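Caderno › Oficina Istside › Encadernação

Outubro, terça-feira – por Rozália Šimek

Que manhã boa! O lote 2042 saiu da prensa às 9h e os cadernos abrem planos, planos, mesmo na primeira folha. Era isto que andávamos a perseguir desde o lote do Bornen, aquele que rangia na lombada. Mudei duas coisas: cola de amido mais rala (passei-a pelo coador duas vezes) e linha de linho encerada em casa, com menos cera do que a comprada.

Costura em cadernos de quatro folhas, ponto francês, tensão leve. O papel Plilis porta-se lindamente na dobra – o fio corre ao longo da lombada e a espátula quase desliza sozinha. Gastei 200 folhas e perdi só as duas de cima, que apanharam humidade junto à janela.
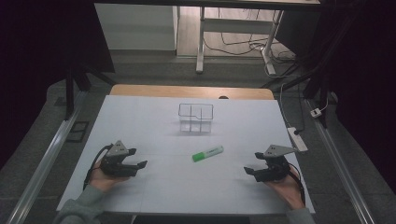

Quanto tempo fica a lombada na prensa depois da segunda demão?

Uma noite inteira, com pouco aperto e papel siliconado dos dois lados.

Para o lote 2515 quero experimentar o cabeceado a duas cores, açafrão e azul, como no caderno do Từ que temos na prateleira de cima. Fiz uma amostra à hora do almoço e fiquei encantada, embora o núcleo de cordel esteja grosso demais. Pedir cordel mais fino! E afiar a faca de chifrar, que já rasga a pele nos cantos.

Falta cortar as guardas e escolher o tecido da capa.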